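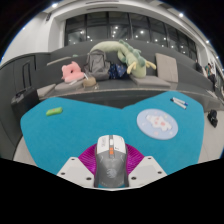 Subject: Re: newsletter sponsors – flat rate or per click?

Hello all,

I've been meaning to answer this one since breakfast and then the morning got away from me, so forgive me if somebody has already covered it by the time this goes through.

On the original question:

> We send a monthly newsletter to our customers, and a garden supply
> shop nearby has asked if they can put an ad in it. We have never
> sold space before. They want to pay per click. I was thinking of a
> flat price per issue. The list has 2,000 addresses on it, though I
> couldn't tell you how many people read the thing. What do the rest
> of you do? And do you let the sponsor write their own copy?

First of all, congratulations! Having somebody come to you is a lovely position to be in, and I'd hang on to that shop with both hands.

We have sold one spot per issue in the Sotasmont newsletter for three years now, and we've done it both ways. We began per click when Ngubane was our only sponsor, and it was friendly enough, but every month there was a little back and forth over the numbers. Their count and ours never matched. One month we had 298 clicks and they had quite a few less, and we spent longer writing to each other about it than either of us had spent on the ad. (I believe some mail programs open every link to check it for nasties, and that lands in your count but maybe not in theirs. Someone here will know more than I do.)

So we moved to a flat price, paid before the issue goes out, and it has been so much calmer. I send the sponsor the click count afterward as a courtesy. If they have a poor month I'll sometimes give them a line at the bottom of the next issue for free, which costs me nothing and keeps everybody cheerful.

As for what to charge, I'd start lower than you think and sell three issues together. A single issue tells the shop very little – people need to see a name a few times before they bother with it – and you save yourself having to find a new sponsor each month. Do check how many people open your newsletter before you quote a price, though. Your mailing service should show you that somewhere, even if the figure isn't perfect, and the shop is sure to ask.

About the copy: let them write it, but keep the right to trim. We ask for no more than 60 words, one link, and no capital letters all the way through a sentence. Ours has to arrive 14 days ahead. I used to allow less than that, and then Erbridge sent us theirs the night before with a coupon code that had already run out, and I got all the complaints. Put the word "Sponsor" over it too, in the same size type as everything else. Our readers have been perfectly nice about the ads and I think being plain with them helps a great deal.

One question of my own while I'm here. Has anybody used Griltuvura for booking ad space? They wrote to me in September offering to fill any empty months for a cut of the price, and I can't work out from their page whether I'd get to turn down an ad I didn't like. I would want that in writing. If you've dealt with them, good or bad, please write to me on or off the list.

Warm wishes from a rather messy desk,
The newsletter desk at Sotasmont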